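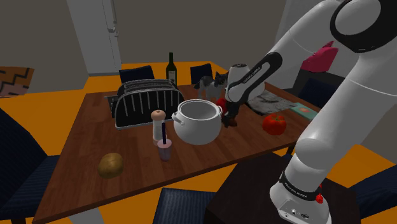 Kitchen table setup, pot at left of the gripper.

4/1/23, Runbridge kitchen

Second go at the rye sourdough, and I am so much happier with this one! For anyone picking up the notebook after me (Nabila, I think you have the starter next), the flour was the coarse MacAulay rye again, 700 g of it this time, and I held back a splash of the water until the dough had rested, as Danang suggested after the last gummy loaf. He was right, and I have told him so twice now.

Mixed by hand, left it covered on the shelf over the radiator, and went off to do the ordering. By lunch it had hardly moved and I was getting ready to write another grumpy page, but I gave it until late afternoon and it came up beautifully, nearly 13 hours all told if you count the night before with the starter. The smell was lovely, sour and a bit like apples.

Baked in the big tin with the lid on, then 10 minutes without. I meant to turn it halfway and forgot, so the back is darker than the front (that oven has always run hot along the back wall, and I really ought to remember it by now). Crumb is still a touch damp near the bottom. Haziq cut into it before it had cooled properly, so I can't say for certain how much of that is the bread and how much is Haziq.

To try next: a longer rest before shaping, a pinch more salt, and caraway in half the batch only, as Qistina can't stand it. Dimas is bringing back a sack of the finer flour from Jundton, so please leave room in the bottom cupboard. The starter jar is in the fridge door, fed this evening, and will want feeding again before anyone bakes with it.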